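Sunday evening, so I finally write the thread I promised: the rules we use when we record two-handed tasks with our robot at Gresten. Small team, nothing official. Maybe it saves you some weeks.

1/ Write the start state before you write the task. We had a sheet that said "put cube in tray" and everybody understood it. Then we compared recordings from two operators and the tray was in different places, even the cube was sometimes already inside. Now the start state is one sentence, and it is read aloud.

2/ One task, one verb for each hand. Left holds, right picks. If you need the word "then" more than once, it is two tasks. I know some people disagree with this. For long tasks we join the pieces later.

3/ The holding hand counts as working. In our first 100 episodes we only checked the picking hand, and we accepted many where the tray was sliding. All of them we had to review again. That was my mistake, I wrote the checklist.

4/ Stop button within reach of the operator AND of a second person. The Vetex safety sheet we started from had only the operator. But the operator has both hands busy, this is the whole point of teleoperation.

5/ Cables. Before each session, move both arms slowly through the full range and look at the cable, not at the hand. If it pulls tight at any position, do not start. We do this check every 4 episodes too, it takes less time than a coffee.

6/ Failed episodes are kept and labeled. Please do not delete them! A dropped cube is useful. An episode with the wrong label is not useful for anybody. Our label list has 8 words and we refuse to add the ninth one.

7/ Approach with the hand open, and wait a short moment before closing. Our operators hated this rule at the beginning because it feels slow. But when you cut the episodes later, you can find the grasp without guessing.
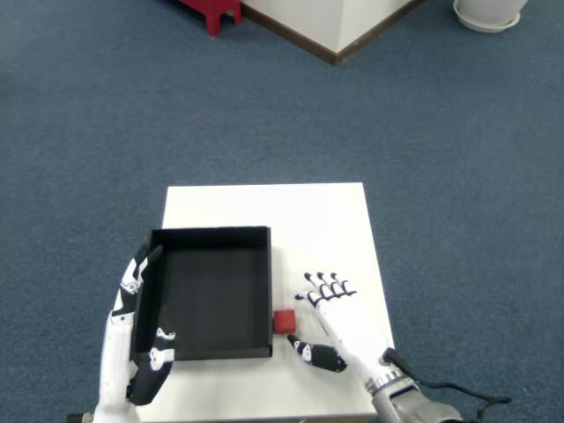
Left hand on the tray, right hand open by the red cube.

8/ Somebody asked me about the table. Plain and matte, and only the task objects on it. Shiny tops gave us reflections which we could not remove afterwards. For the floor and the furniture behind we have no rule, a normal room is fine for us.

9/ Change one thing per session. New cube or new tray, never both. When we prepared the set for the Mtshali project we changed both in the same week, and I still cannot tell you which one made the numbers worse.

10/ How many episodes? Our target is 2000 for one task, but I would take half of this with clean labels. The Trondeck people work with much less and they are happy, so please do not copy my number without thinking about your own task.

11/ The checklist is one page and I can share it. I have to translate two lines first. If you have a better rule for handovers between the hands, write it below, ours is still bad.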